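Wikström 725 portable aggregate screener: four weeks on test

Reading time: 2 minutes

The 725 is the smallest sieve shaker in the Wikström range, sold to quarry labs that need a grading at the face and can't wait for the van. Ours came from Tatilwood at 3,113 euros with a set of 300 mm sieves and a lid clamp.

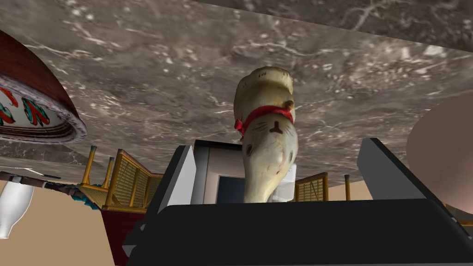
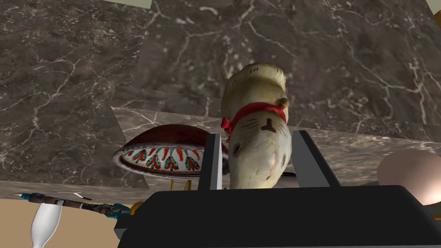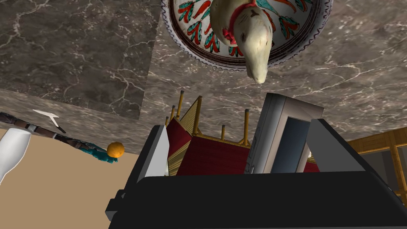

Ceramic animal figures and veined marble: cat (first two), goose with plate (third).

We ran it at the Flurside limestone pit through April and put 242 samples across it, mostly 4/10 and 10/20 single sizes. Roald Strand did the weighing and Liv Aasen repeated every tenth sample on the bench shaker.

Results on dry stone matched the bench unit within our normal repeat error. Damp fines are another matter. Anything below 2 mm blinds the mesh quickly, and the timer stops at 15 minutes, so a second run is often needed.

The clamp is good. It holds a full stack of eight sieves without creeping, and the wing nuts can be worked in gloves. The levelling feet are poor — two of the four had backed off by the end of the first week. We fitted lock nuts.

Noise is tolerable outdoors. Indoors, wear ear defenders.

The manual covers calibration in half a page and leaves out the amplitude check. Ask the supplier for the separate sheet.

Worth buying for dry, coarse work. For sand, keep the bench machine.

Jamie Sugden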